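3.2 Demonstration by hand guiding and by remote control

All demonstrations were collected on the Stilline cell, a single arm working over a table with a green cover. The task is to take one named item out of a mixed container and release it at a target. The items differ widely in stiffness, size and surface: balls with soft spikes, plush animals, hard blocks and pieces of cloth are held together in the same container, and no effort is made to keep them apart. The layout of the pile is left as it falls.

Two ways of showing the task were compared. In the hand-guided condition, the operator takes hold of the wrist and moves the arm through the motion while the joints are held in gravity compensation. In the remote condition, the operator stands back from the table and drives the arm through the Staltar controller, which maps hand motion to wrist motion at a fixed scale. Joint angles, finger opening and camera images are logged at 20 Hz in both conditions. The position of the arm over the table during collection is given in Figure 4.
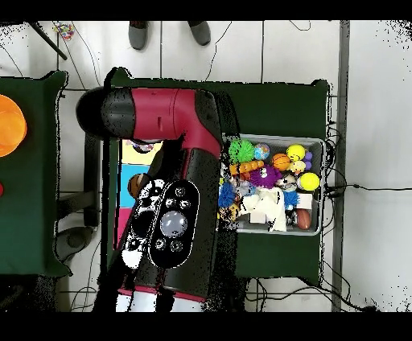 Figure 4. Arm above the work table, with the toy bin beside it.

Each operator gave 100 demonstrations per condition, split over several sittings. Runs in which the arm stopped on a force limit were kept in the log but left out of training. The start pose was drawn at random from a small region above the table, so that the policy would not learn a single fixed approach. Operators were told which item to take and were free to choose the grasp point and the angle of entry.

The two conditions produced different kinds of error. Hand-guided paths were shorter and had fewer pauses, but the operator's forearm often blocked the overhead view in the last part of the reach – the part in which the policy most needs clear images. Remote paths were slower and showed small corrections just before finger closure. We did not smooth these out. An early version of the policy trained on smoothed paths closed too soon on soft items and pushed them deeper into the pile.

Cloth was treated as a separate class. A piece of cloth has no stable center, and it may lie over several other objects at once, so the label "grasp point" has little meaning for it. For these items we recorded only the wrist pose at closure and the finger opening after closure (Figure 5).
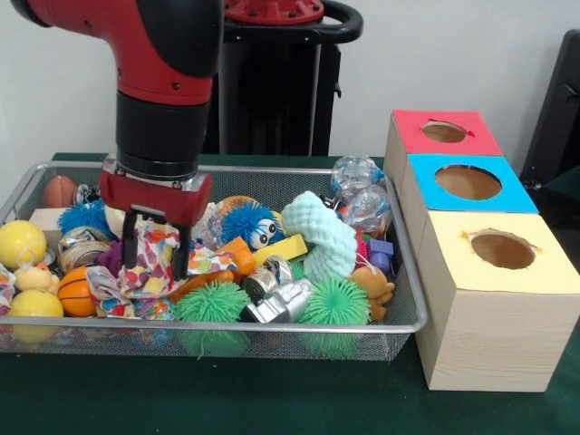

Canan Ağca objected at the review of the protocol that wrist pose alone would hide the difference between a pinch on a fold and a pinch on a flat layer, and asked that the approach direction be stored as well. Chaminda Siriwardena agreed, and suggested that the last 33 logged steps before closure be kept as part of the label. We adopted both changes before the main collection. The labels used in Section 4 are of this second form, and the earlier data were relabeled from the raw logs.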